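4.2 What the open day at Corkden did and did not show

The second of our site visits was to the Corkden open day in March, where the Virk group put its handling work in front of an invited audience. We report it separately from the trials in Section 3. An open day is a poor place to measure anything, and the organisers did not claim otherwise, but much of the public case for household manipulation is made at events of this sort and we think they deserve closer reading than they get.

The programme promised "everyday handling of soft goods". In practice this meant one patterned fabric item, a hand-held gripper with two facing fingers, and a white work surface. The operator held the tool throughout. Visitors near us talked freely of "the robot" doing this or that, and the presenter let the word pass. We would rather keep the two things apart. A person guiding a gripper into a fold of cloth brings shoulder, wrist and a lifetime of handling laundry to the job, and the gripper brings its fingertips. 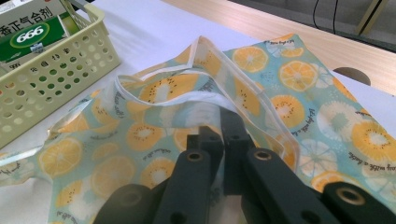 Noreen Durrani, who presented the session, argued that such handling is useful as a record of how people approach awkward objects, and that a policy can later be trained on it. We have no quarrel with the first half of that claim. The second was supported by a single slide giving a total of 1303 recorded attempts across the Triltberg and Corkden sites. The slide did not say how many attempts had been thrown away, who had judged them, or how many different items were involved. When asked, Durrani said that the figures would appear in a later report. At the time of writing we have not seen it.

Soft goods are a fair choice of test in one respect. They have no fixed shape, their openings close up, and a printed pattern gives strong visual detail that moves with every crease. They are also forgiving. A grip that lands well off its target will still catch some cloth, and to a visitor standing behind a rope any raised handful looks like success. We asked what counted as a completed attempt and were given 2 different answers by 2 members of staff. One said that the cloth had to leave the table; the other said that closing the fingers on it was enough. The gap between these is wide - wide enough to change any success rate built on top of them.
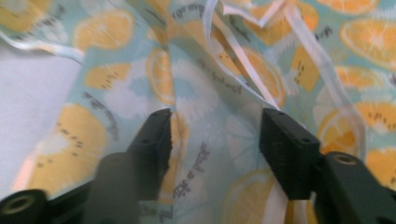

Figure 3. Gripper fingers over folded citrus-print fabric with white ribbon ties, Corkden open day.

The ties deserve a word. Thin, loose parts are a known nuisance in cloth handling, and we had hoped to hear how the Ditix software, which the group uses to label its recordings, treats them. The labels we were shown had one class for the whole item. If a finger closes on a ribbon when it was meant for the cloth, the record will not say so.

None of this shows that the approach is unsound. It may well turn out that a large pile of loosely labelled attempts is worth more than a small, tidy one, and 2 of the papers reviewed in Section 2 lean that way. Our complaint is narrower. The leaflet handed out at the door spoke of "100 per cent real household tasks", and we could find no definition of a task, a household or a failure in any of the material on offer. We have therefore left Corkden out of the comparison in the next section.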